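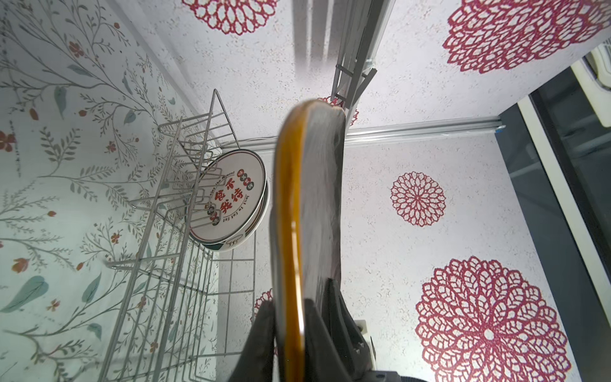

The Cavix gripper holding a plate with an orange band beside a wire dish rack.

Brudasport Opens Orders for Cavix, a Gripper Kit for the Dishes

June 2019 – Brudasport is very happy to announce that orders are now open for Cavix, a gripper kit made for the everyday job of handling plates at the dish rack.

Cavix comes with two fingers, a small camera that sits at the wrist, and the Restance control software, which lets a user set how firmly the fingers close on a plate and save that setting for next time. It fits onto a robot arm the customer already has, and the mounting plate, cables and printed guide are all in the box.

"Plates look like such a simple thing until you try to pick one up by its edge," said Kvido Malý, product lead for Cavix. "They come thick and thin, flat and deep, and people want to keep the ones they love. We spent a lot of happy evenings in kitchens with this one, and we'd be delighted to see what our customers do with it in theirs."

The fingers were developed together with Değirmenci, who will also supply the spare pads. A set of pads can be changed at the counter with the small key that comes in the kit.

Cavix is priced at $1,329, with a 2-year warranty on the gripper and camera. The first run is 100 kits, and shipping begins in July. Schools and small workshops are warmly invited to write to the Brudasport sales desk – we do read every message – to ask about loan kits and setup help.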